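Ticket: Cloth pinch slipping on one side, two-arm cell
Opened by: Ivana Ibarra
Product: Stirau parallel fingers, compared against Talness fingers
Status: Open, waiting on parts

Hello again, and thank you for being so patient with me last time! I'm back with the cloth problem, and I'll try to put everything in one place so you don't have to go digging through my old notes.

We've been comparing your fingers with the Talness set on folding jobs, mostly plain red cloth. With the Stirau fingers I ran 12 picks at the same closing force, and 8 held all the way through the fold. The others let go as soon as the second arm began to pull – no fault code, no warning, just a limp corner.

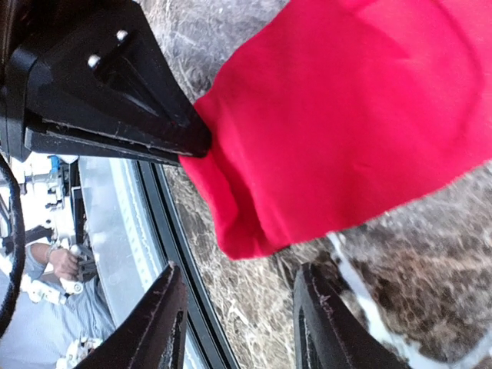 Wrist camera view, one gripper holding the edge, the other open.

What I've tried so far, in the order I tried it: wiped the fingertips with alcohol, ran homing again on both arms, and slowed the closing speed in the Okabe controller. The slower closing helped a little, I think, but I wouldn't swear to it. I also swapped the left and right finger sets, and the slipping went along with the fingers, so I'm fairly comfortable ruling out the arm itself. 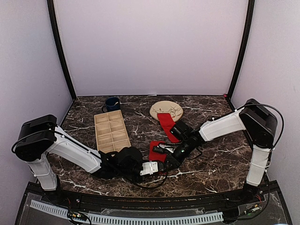
The other thing I'd love your opinion on is clearance. When both grippers work close together at the front of the table, I have to leave more room than I'd like, and that changes the angle of the pinch. Could that be enough to lose a thin edge? My colleagues at Cornuncombe had something similar and went to softer pads.

Update, 2:40 p.m.: your reply came through, thank you. Yes please to the two pairs of rubber-faced tips. I'll leave the force setting alone until they get here and send you the logs from both sets.

Warmly,
Ivana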